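About Closora

Closora puts things where they belong. It is a modest trade and we have been at it long enough to have opinions about drawer dividers, most of which we keep for the last section of this page.

We started in Drellbridge, in a unit that used to sell tiles, when Till Janssen was asked to sort out the stockroom of a theatre. He had gone in to quote for shelving. He came out three weeks later having rehoused every wig, hairpin and pot of greasepaint in the building, and with no shelving order whatsoever. The theatre told another theatre, the other theatre told a beauty college, and Till gave up pretending to be in shelving.

There are 6 of us now. We still do stockrooms, but most of our work is smaller: dressing tables, vanity units, salon stations, craft desks, and the sort of bathroom shelf that has been described to us over the phone as "fine, mostly".

What we do

We sell organisers, and we will come and help you fill them. The second part is the one people put off. Anyone can buy a clear acrylic box, and to judge by the houses we visit, everyone has. The box is usually in a cupboard, inside the bag it came home in, while the brushes it was bought for live on the table and roll about.

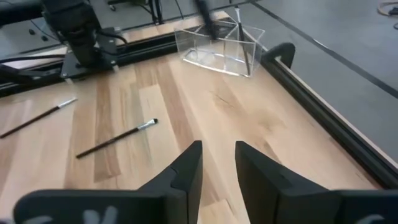
Makeup brushes make up more of our week than Till's parents would like. People own far more of them than they think. Our record so far is 37 in one household in Crenshaw, belonging to a woman who had rung us about her shoes.

The method is simple and we give it away to anyone who asks. Everything comes out on to a bare table. You pick up each brush and say when you last used it, aloud, in front of a stranger. Those that survive go back upright with the bristles at the top, and those you reach for daily go at the front. Fan brushes get a space to themselves, as they do not care for being squashed in next to a fat powder brush. Then the lid goes in the bin, if there was one. Lids are where good intentions go to be stacked on.

We charge by the visit, and a visit ends when the table is clear or when you ask us to leave. Both have happened before lunch.

Where our things come from

Our own range is called Funholm, a name chosen late in the afternoon and regretted by the following morning, by which time the labels were printed. It runs to 50 pieces, all see-through. We tried coloured ones. Customers bought them, put things in them and rang us to ask where the things were.

Every piece spends a month on one of our own desks before it goes on sale. If it wobbles, tips or cannot be wiped out with a damp cloth, it goes back to the drawing board - or to Till's garage, which has become a kind of museum. 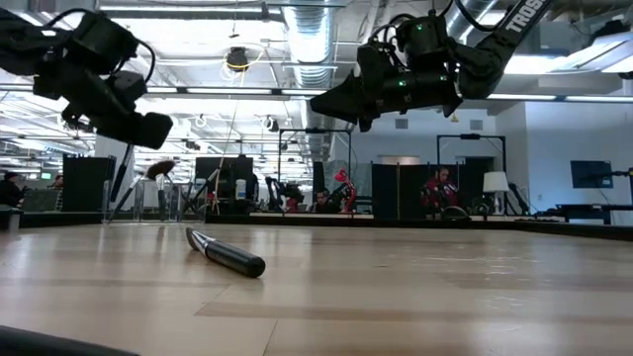
Visiting us

The Drellbridge shop is open from ten until four, with a gap in the middle when whoever is in goes to get a sandwich. There are 670 drawers along the back wall and you are welcome to open any of them. Please close them again.

If you would like a home visit, ring or write and tell us what the problem is. Photographs help, particularly the ones taken before you tidied up for the photograph. December is always full by the end of October, largely with people who have relations coming to stay.

On drawer dividers

Buy the adjustable ones. Measure the inside of the drawer and not the front. We have nothing further to add, although Till does, and he can be found in the shop most mornings.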